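Consulates, crossings and a very full inbox

What a month for anyone who follows small-state diplomacy! After a long winter of silence, Grustville and Pleltar have agreed to reopen their consulates in each other's capitals, and our readers had plenty to say – 62 of you wrote in before the joint statement had even been translated.

The short version: each side may send 28 staff, visas will be handled on site again, and the Rolow bridge crossing opens to foot passengers from 8 in the morning. Lorries will have to wait for the customs annex, which both parliaments still need to approve. I've read the draft twice and the section on dairy goods is wonderfully fierce.

Mireille Millet followed the talks from the press room at the Hotel Jacquet and sent us pages of lovely notes. She thinks the real movement came over the border villages, where families have been driving the long way round through the hills to see each other. The petition they handed in carried 2543 names, and both foreign ministers mentioned it in their opening remarks. Her full report goes up on the members' page in February, maps included.
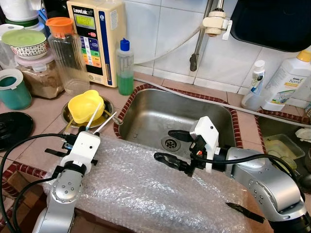
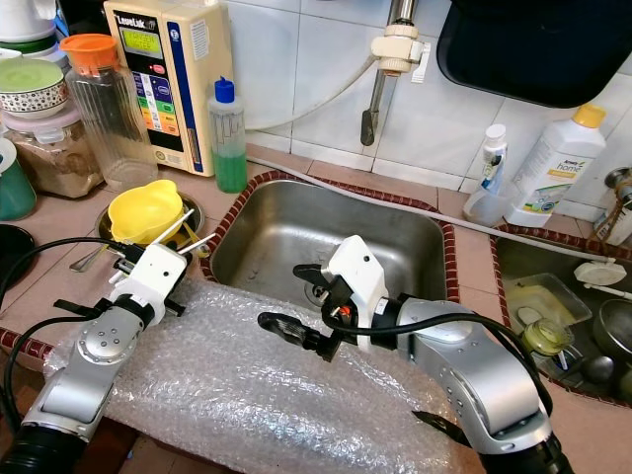 Back at the sink. 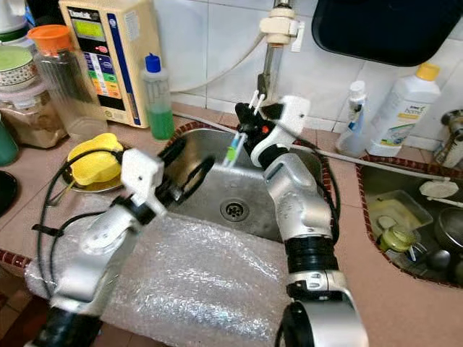

Reading group: the river treaties

We're carrying on with the water-sharing agreements, and I can't wait for this one. Please read articles four to nine, plus the exchange of letters at the back (short, and surprisingly rude in places). If you missed the last session, the notes are in the shared folder under Pleltar. New faces are very welcome and you don't need any background in law. Send your questions in beforehand if you can – Mireille has promised to take the ones on fishing rights first.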